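Section 6: Setting up your desk corner for the label printer

OK, so by now you've got the Faltider out of its box, you've peeled off all that blue tape (there's a strip under the lid too, I missed it for a week) and you've charged it overnight. Now we find it a home and get the first labels out. I wrote this section with a home desk in mind, so if you're putting yours in a shop or a stockroom, skip ahead to Section 7.

Before you start

You'll need the printer, the short power cord, one roll of the 37 mm labels and a clear bit of table. Scissors help. Leave the long cord in the bag for now!

1. Pick a spot near an outlet. I keep mine at the back left of the table, but I'm right-handed and I like to tear labels off with my right hand, so flip that if you're a lefty.

2. Set the printer down with the slot facing you and press on each corner. If it rocks, turn the little foot at the rear until it stops.

3. Leave a hand's width behind it. The lid swings up and back a lot farther than you'd think.

4. Put your spare rolls somewhere you can reach sitting down. Mine used to live in a drawer and I'd run out mid-batch every single time. A desk organizer does the job nicely, and a small box of rolls can stand on its end in one of the compartments.

Note: keep rolls out of the sun. These are heat labels, and a sunny windowsill will turn them gray. I lost most of a pack that way one November, with the sun low and coming straight in. 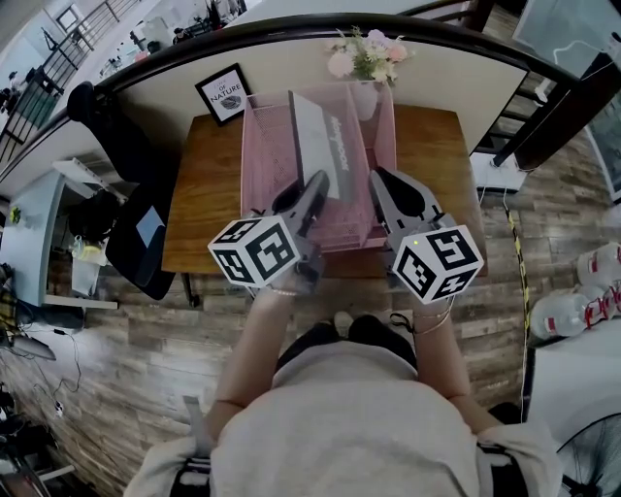

Fig. 6-1. Pink mesh desk organizer with a white box standing in it, flowers farther back on the table.

Loading the first roll

5. Press both side tabs and lift the lid. It's stiff the first few times.

6. Drop the roll in so the labels come off the top, shiny side up. If you get blank labels later, come back to this step, you've got it upside down (I do this at least once a month).

7. Pull a couple of inches of paper through the slot and close the lid until it clicks on both sides. One click isn't enough.

8. Hold the feed button until the light turns green. The printer will spit out two or three blanks while it finds the gap between labels. Let it finish.

CAUTION: The metal strip inside the slot gets hot after a long run. Give it ten minutes before you put your fingers in there, and never scrape it with a knife or the scissors.

Pairing it with your computer

9. Open the Halus app and choose Add Printer. Type in 907 when it asks for a setup code. All of them ship with the same code, so please change it afterward.

10. Choose your language. Magyar is in the list now, at the very bottom, thanks to Szabolcs Illés, who translated every screen and caught a good few of my typos on the way.

11. Print the test page. You should get one label with a border on all four sides. If the right side is missing, go to Paper and nudge the offset up by one until it shows.

Note: the app remembers 108 labels and then starts dropping the oldest. If you've made one you really love (my spice jar set took an entire evening), save it under Favorites and it'll stay put.

If the light blinks orange, the lid's open or the roll has run out. If it blinks red, unplug it, wait a minute and start again from step 5. Still red? Write to us at the Cilldale address on the back cover and tell me what you've tried so far.

Section last changed August 2023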